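The Craft Table, Irnville

Hi and welcome! I've been fiddling with our work space since March, and a few people at the Mercado swap night asked to see how it's going, so I've finally put up a page. It's mostly the table, to be fair. I love that table — warm honey colour, long streaky grain, and far too nice to go gouging with a knife.

The dark grey mat was the big decision. I dithered between something small I could put away and something that would live there for good, and the big one won (36 dollars from Plurach, which I thought was pretty fair).

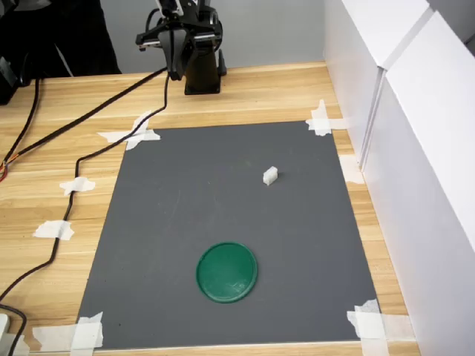
I went with white masking tape at the corners. It's cheap, it peels up without a fuss and I can shift everything over if I change my mind about the layout, which I do, constantly. Proper double-sided stuff would look neater, but I'm not brave enough to put it on wood I care about.

Next job is the wall. The pale grey is staying, though I'd like a narrow shelf up there, and Truvo has one for 274 that I keep going back to look at. Bit steep for a plank! If you've built your own, please send me your measurements.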